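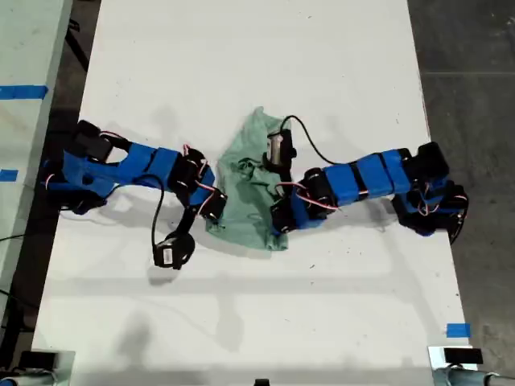
About Hadau

Posted in December by the Hadau office

Hadau is a small company that cares a great deal about cloths. We sell them, wash them, fold them and argue about them, in that order of profitability. The business began with a stack of 300 dish towels bought from a hotel that had changed its mind about the color. We now send out 4000 cloths a month to cafes, salons, dentists and one bowling alley that goes through them at a rate we have stopped asking about.

How we fold

In thirds, then in half. There was a period when we folded in half and then in thirds, and some of our older customers still bring it up. Every cloth starts out as a heap on a white table, because lint shows up on white and so do the stains that somebody swore had come out. You find a corner, which takes longer than you would think, and you find the next one. Then you flatten the middle and pretend the hem is straight.

Mint green is our house color. It was supposed to be sage, but the dye lot had other plans, and by the time anyone complained we had labels to match. The weave is soft and a little fuzzy, and a good fold starts with a firm pinch right at the corner.

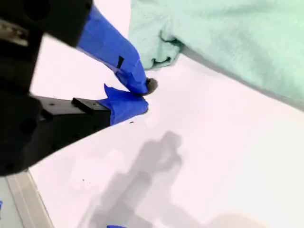 What we make

The Clorkidia is our everyday cloth and outsells everything else we do. The Yensuk is bigger and thicker, meant for salons, and takes forever to dry. The Zunix was a cloth for glasses and screens. It was very good and we sold 5 of them. It remains in the catalog out of stubbornness.

Where we are

We have about 3000 square feet behind a tile showroom, most of it shelves. The office is the part with the kettle. Pickup is at the side door until four in the afternoon. Please knock loudly, the dryers are running. Returns are fine at any time, washed or unwashed, though we do have a preference.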